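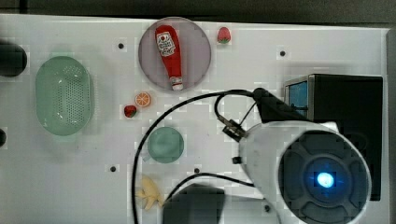 Bench top with green colander and round plate.

April 16, 2018

Notes on reef tiles, second casting series

Azucena Barrera and I took the tiles of the second series out of the moulds in the morning. Five tiles, all with the deep groove pattern that Beverley Sugden drew for the Numton site. Four are good. The fifth has a broken corner on the landward side, where the mould was not oiled enough (my mistake, I did it in a hurry). I will keep it for the abrasion test.

The mix is the same as in March, with crushed oyster shell in place of part of the sand. The dry weight of the shell was 85 g per small test block. The blocks came out lighter in colour than before. I do not know if this means something. Bermúdez sent the shell in two sacks and the second sack is finer, so please write on the sheet which sack you take from.

Wave tank: we ran tile 2 and tile 3 side by side, 400 waves each, low setting. Sediment stays behind tile 3 much better. Behind tile 2 it is washed out at the left end, and a small channel has formed there. Azucena thinks the gap to the tank wall is too wide and this makes the current stronger. I think she is right, but I want to repeat it with the gap closed by foam before we tell it to Beverley.

The level sensor gave a strange value again, 746, at the beginning of the second run. After I pulled out the plug and put it back, it was normal. I have marked these lines in the file and did not delete them.

Grovodlow asks if the tiles can be lifted by two persons without a crane. With the present thickness, no. We could make the back hollow, but then the anchor holes must move, and the Zustham frames are already drilled. To discuss with Beverley.

To do:
– close the gap with foam, repeat tile 2
– new cable for the level sensor
– sieve both sacks of shell and compare
– ask Numton for the mud sample, they promised it already in March
– oil the moulds properly, also in the corners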